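Review: the Daza demo-replay kit for two-armed robots, after a month of tabletop work 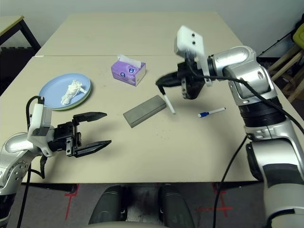
What we liked

I'll admit I came to Daza a bit grumpy, having lost most of January to another training kit, but my goodness, it won me over! The idea is simple enough: you guide the arms through a chore, and the method learns from short overlapping pieces of your demonstrations. We gave it 50 of them for picking up a marker, over two long afternoons, and it managed 49 good grasps in its first 60 tries. Vasanthi Liyanage, who has far more patience than I do, ran every one of them.

What we didn't

Tissues, I'm afraid. Soft, crumpled things got us only 22 good grasps in the same number of tries - and the manual gives the subject one thin paragraph. Setup is slow too, so keep a Sunday free for it. I'd still buy it again for pens and blocks.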